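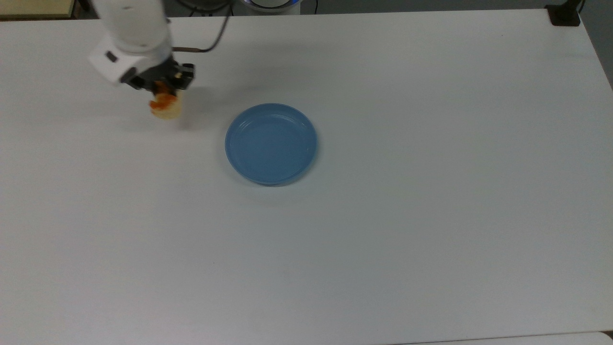
Sat 16 June

Workshop notebook, dye bench. Madder, third week.

I write this the same evening, because last time I waited until the next day and then I could not read my own numbers on the tape. The wool today is the Nurnari two-ply, scoured on Thursday and left in the rinse bucket overnight. I weighed it dry before scouring: 820 g in total, divided into small hanks, all tied loosely with cotton in figure eight. The ties from the earlier batch were too tight and left pale bands, so I was generous this time.

What I want to know is why the red goes brown. In the first batch we had a good warm red on the test hank and then a brick color on everything else. In the second batch all was brick. I was thinking it is temperature, and colleagues were thinking it is water. Today I tried to separate these two questions, and I managed only partly.

Mordant. Alum at the usual proportion from the wall sheet, with a little cream of tartar. The pot was brought up slowly and kept under a simmer for one hour, then left to cool with the wool inside. I did the mordant yesterday afternoon. The hanks stayed in the liquid all night and I squeezed them this morning without rinsing. If somebody repeats this, please squeeze, do not wring. The Nurnari wool is softer than the old one from Arrieta and it felts where you twist it. One hank has a felted end already and it is my fault.

Madder. I used the ground root from the Arrieta sack, the one with the blue string. It is an older root and smells more like hay than the new one. I soaked it in warm water from eight in the morning, poured off the first water, and kept this first water in a jar because it is very yellow and could be interesting for something else. The jar is on the low shelf with a label. I poured off a second time also, but this second water I threw away, and I regret it a little.

The two pots were as follows.

Pot A, tap water. Pot B, rain water from the barrel, passed through cloth. Same weight of wool, same weight of root, same size of pot, and both on the electric rings so the flame is not a question. I put chalk in pot B only, a small spoon, as the old recipe from the Clurklow book says to do when the water is soft. Now I see this was not wise, because I changed two things in one pot. A third pot with rain water and no chalk would be the proper comparison. We have only two electric rings. I could do it on another day with the same root.

Temperature. I intended to hold both at 50 degrees for the first hour and then let them climb very little. Pot A was obedient. Pot B went past it while I was answering the telephone, and I took it off the ring until it came down. I do not think it was high for long, but I did not look at the clock when it began, so I cannot write a duration. I wrote only that it happened.

After one hour, A was orange and rather shy. B was already red, a real red, with a bit of pink when lifted to the window. After two hours, A had moved toward coral and B was deeper. After three hours I switched both off and left the wool in the pots to cool. The color in the pot is always darker than the color on the line, and I try not to be happy too early.

On the line, late afternoon, still damp:

A is coral going to brick. Even color, no bands under the ties.
B is red. One hank has a brown shadow along one side, I think where it lay on the bottom of the pot.

I cut a short length from each, and a length from batches one and two, and wound them on a card side by side. The card is in the back pocket of this notebook. Please do not leave it on the windowsill. I want to leave half of each length covered and half open, as a light test, and this has to start on the same day for all of them.

About the brown. My guess now is that we had both problems in the first two batches. The tap water here does not seem terrible for madder, but it does not help, and the big gas ring makes the bottom of the pot much hotter than the thermometer says, since the thermometer hangs near the top. The shadow on the hank from B makes me believe this more. A false bottom would be good. There is a steel steaming rack from the kitchen that almost fits, it is only too wide by a finger. Or we hang the hanks from a stick across the pot, as they did in the Clurklow book drawing, and turn them more often. I turned them every ten minutes in the first hour and then I became lazy.

Small notes, in no order.

The new scale shows a different weight if it is not level. I put a folded paper under the left foot. Check this before weighing alum, because with a small amount the difference matters.

The Nirkau order came in the afternoon. The weld is inside, well dried and very green, and also the iron, in a bag with a split corner. I put the iron bag in a jar with a lid. Do not keep it near the madder. A little iron will make everything dull, and then we will be searching for the guilty one for another three weeks. The receipt is 1199 for everything with delivery, I clipped it inside the cover of the order book.

The wooden spoons must be marked. I am almost sure that the long one was used with walnut and I used it this morning in pot A before I thought about this. I changed it after the first turning. It is probably without consequence, but I write it down. I burned an M in the handle of the other one with the hot wire, and this is from now on the madder spoon.

Exhaust baths. Both pots still have color. I put one unused mordanted hank in A this evening, cold, and I will leave it until Monday. In B I put nothing yet. I would like to try it with a piece of the linen, although linen needs its own mordant and I have not prepared any. If someone has linen already mordanted, take pot B, it is free, but write here what you did. The bath will keep for a few days with the lid on. If it smells sour, throw it on the compost.

The used root from both pots is drying on newspaper on top of the cupboard. I read that it can give a second, paler color after it is dried and ground again. I have some doubt, the liquid was quite weak when I squeezed the bag, but it costs nothing to try.

For the next session:

Pot with rain water, no chalk. Pot with tap water, with chalk. Same Arrieta root, there is enough in the sack for this and a little more. Hold the temperature with the second thermometer tied low, near the wool. Hanks on a stick. No telephone.

After that, only after that, the new root, to see if age has a part in it. I know that some of us want to open the new sack already. I ask for patience, we will not learn anything if the root and the water and the chalk all change together.

Added at nine in the evening: the hanks are nearly dry. A is lighter than I wrote, more like a clay flowerpot. B has kept its red. The brown shadow is weaker when dry but I can still find it with the lamp. I rinsed one hank from each with a drop of neutral soap, and B gave a little pink in the water, A gave almost nothing. Rinse again on Monday before anyone winds it into balls.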